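Folding towels for Lục

21 December 2021

I have been meaning to write up the towel work since May, when Nhi Bạch first talked me into it. I had been teaching a small arm to stack cups by driving it with a game controller, and I was slow and bad at it. She told me to put the controller away and use a gripper I could hold in my hand. I now do nearly everything that way, so this post is mostly about the change and what I got wrong.

The project is called Lục. It is Nhi's name for it and she has never said why. The aim is modest: a towel on a table, folded and put to one side, learned from people doing it.

Driving by remote

My first setup used two joysticks and a screen, with software from Parkerik doing the translation. It works well enough for hard things. A cup stays where you leave it and you can take as long as you like over lining up. Cloth is another matter. I would come down slightly too high, close on nothing, go back up and try again. When I did get hold of an edge I had no feel for how much I had. A single fold could take me 4 minutes, and most of that was hovering.

The recordings were full of hovering too, and so was what the arm learned from them. It would stop over the towel and dither, exactly as I did.

Holding the gripper

With the hand-held tool you are the arm. You squeeze, the fingers close, and the camera on the tool records what the fingers were facing. I can feel through the grip when the pads have caught on the cloth, and I can tell one layer from two without looking. I was useful with it by the end of the first afternoon, which I can't say for the joysticks.

It has its own faults. My wrist can do things the arm can't, and for the first few weeks I twisted it round corners without thinking. Those recordings had to go. Nhi watched me do a few and tied a loop of tape to my sleeve so I would notice when I turned too far. I also stand too close. The arm has a fixed base and I have legs, so I now put my feet in one spot and leave them there until the fold is finished.

The table

We don't clear everything off before we start. Nhi's view is that a towel on a bare white bench teaches you about bare white benches, and I have come round to it. The towel I use most is lavender on one side and grey on the other, so a turned edge shows up clearly. The round table has a cream blanket over it with orange letters, and the tissues, the snow globe and the row of bottles and boxes at the back all stay where they are.

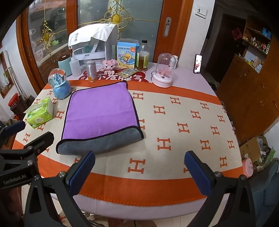
How I record a fold now

I start with the gripper open and well back from the cloth. I come in low from the front, take the near edge, lift it only as far as it needs and carry it over. Then I let go and back out the way I came — no patting it flat afterwards, however much I want to. Patting is a habit of mine and it crept into everything in the early batches.

If I miss the edge I carry on and have another go, and I keep the recording. I used to delete those. The arm got noticeably better at recovering once we left them in, though I haven't tested that properly and Nhi would want me to say so.

I do sets of 3, then change how the towel is lying. Any more than that and I start doing the same movement from memory.

Where it has got to

We passed 1000 folds last week. The labelling is done in Trerkeck, which is fine apart from the way it forgets your place when you close it. I tried Fliltum for a fortnight and went back.

The arm can manage the first fold most times when the towel starts out fairly square. The second fold is poor. It tends to pick up the top layer and leave the other behind, and I suspect my own recordings are vague at that point. Nhi thinks the pads are closing too early. We are going to redo the second fold on its own in the new year, with 2 people taking turns so it isn't all my wrist.

I still have the joysticks and use them for cups.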